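3.2 Shared tables and cable clutter

The second set of observations concerns the reading room on the upper floor of the Cendelard building, where 12 residents of the adjoining block have key access. The room differs from the two studied in Section 3.1 in that it has no assigned seats. Users work at a shared table near the bookcases and are free to leave items on it between visits. Following the coding scheme of Carretero, we divided the contents of the table into reading matter, personal items, and power equipment, and recorded the position of each class relative to the table edge.

Reading matter tended to stay where it had last been used. Books were seldom returned to the shelves during a visit, although the shelves were within a few steps of the table. Yellow printed matter and a teal book were both present in the session shown in Figure 4, together with a clear water bottle and a small jar. Neither of the latter two items belongs to the reading activity, and both were coded as personal. Bright green plastic at the left of the table was coded in the same class after discussion between the two raters.
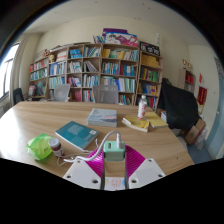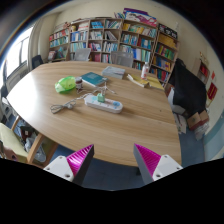 Figure 4. Table in the Cendelard reading room, one session. Both views show the mint-green adapter and its cabling; the power strip is visible in the second view only.

Power equipment was the most disruptive class. A cable that crosses the tabletop divides it into smaller working areas, and users placed their books on either side of the cable in preference to moving it. In the second view of Figure 4 the strip lies near the center of the table, with grey and white cables looping to the left. We coded this layout as "central supply." The alternative, "edge supply," in which the strip is kept on the floor or against the wall, did not occur in this room at any point in July.

Raters (Elaheh Alipour and Diễm Giáp) coded each session independently. Agreement on object class was 90 percent. Most disagreements involved packaging, which one rater treated as a personal item and the other as waste. Jurulari, working with office desks, reports the same difficulty and merges the two categories; we kept them separate, as waste was cleared on a different schedule from personal items.

When asked to clear the table for a new user, participants were given 10 minutes and no further instruction. Books were moved first in most trials and cables last. Four participants left the strip in place and stacked the remaining items beside it. Implications for storage near shared tables are taken up in Section 5.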